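House rules for a small robot bench, second attempt

I promised I would write these down properly back in March, and I have been putting it off ever since, partly because I enjoy the bench more than I enjoy writing about the bench, and partly because every time I sat down to it I changed my mind about one of the rules. Well, it is Nov 28, 2024, the kettle has boiled, and Stepan Kravets has asked me for the list again (very politely, he always is), so I am going to get it down in one go and let people argue with me afterwards.

For those who have wandered in from the gardening posts, hello! You are very welcome, but you may want a biscuit. Our group at Restia works with a table-top arm that pushes small shapes about on a board, and we share our notes with a second bench at Welletti. The two benches are meant to be the same. They were not the same for a very long time, and most of what follows comes out of finding that out the slow way.

The first rule is about the board. It gets fixed down before anything else happens, and once it is fixed you do not shift it to reach a dropped pen. We once had a board that had crept sideways by the width of a fingernail over a fortnight, and we spent days blaming the software. Poor software. Stepan rewrote an entire chunk of it before somebody thought to put a ruler down. So now the corners are checked at the start of each session and again after lunch, and whoever checks them puts their initials in the book. I know initials feel a bit like school. Do it anyway.

The second rule is that the shapes come out of the box as a full set or they stay in it. If one is chipped, the whole set waits until there is a replacement. I was rather against this to begin with, it seemed such a fuss over a toy-sized bit of plastic, but a chipped corner slides differently from a sound one, and you end up comparing runs that were never comparable in the first place.

Third, laying out. Please do not make it pretty! This is the one that visitors get wrong, bless them, and I did too. Give most people a handful of coloured shapes and they will put them in a neat row, or sort them by colour, or make a little face. Our layouts come off the printed cards, and there are 37 cards, shuffled, and you take the next one whether or not you like the look of it. If two shapes would touch, and the card does not say they should, nudge them apart by hand and write down that you did.

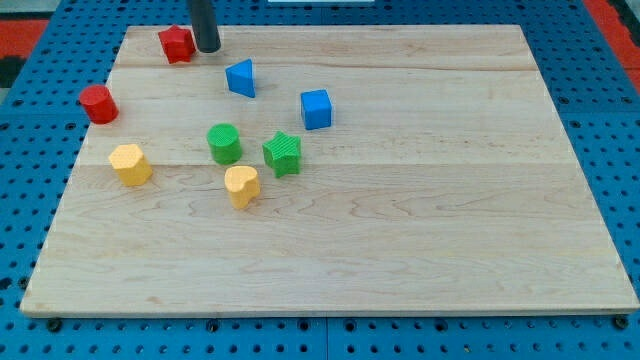 Fourth, and I feel more strongly about this one than the rest put together, hands stay off the board while the arm is live. It is a slow arm and a light one, and I have heard all the reasons why it couldn't hurt a fly. I still don't want your fingers in there. The stop button lives on the left, within reach of the person sitting down, and that person says "clear" out loud before anything moves. If there is only one of you in the room you say it regardless. You feel silly for the first week and after that you would feel odd without it.

Fifth, the bit we call parking. Between runs the arm goes back up to its waiting height and stays there until the next layout has been written in the book. There was a period when we let people skip this to save time, and it saved 23 seconds a run, which sounds lovely until you knock half a layout over with your sleeve while leaning round a thing that ought to have been out of the way.

Sixth, stopping. A session is 33 runs, then a proper break with the power off. We used to do 100 in one sitting and the notes from the last stretch are close to useless – half of them are in my handwriting, and I can't read them. There's one that seems to say "fell off, possibly cross". I have no idea whether that was the shape or me.

Seventh, the failures go in the book with as much care as the successes. The form we use came from the Didenko bench manual, with a few lines of our own added, and it has a box for what the arm was asked to do and a separate box for what it did. Fill in both. Don't write "missed". Missed by how much, and on which side, and did it push anything else on its way past? Stepan is very good at this and his pages are a pleasure to read, he draws tiny arrows.

There is an eighth rule about cables, but it is still being fought over. Tudent sent us a set of clips in the autumn and I like them, the Welletti lot can't stand them, and until we agree the rule is simply that nothing may trail over the edge of the bench. Tape will do for now.

I have left out cleaning, I realise. A dry cloth at the end of the day, no sprays on the wood, and the cloth goes back on its hook. I'll put a copy of the form up next week once I have worked out how to attach it, and if you run a bench of your own and do the parking differently, please do write and tell me how.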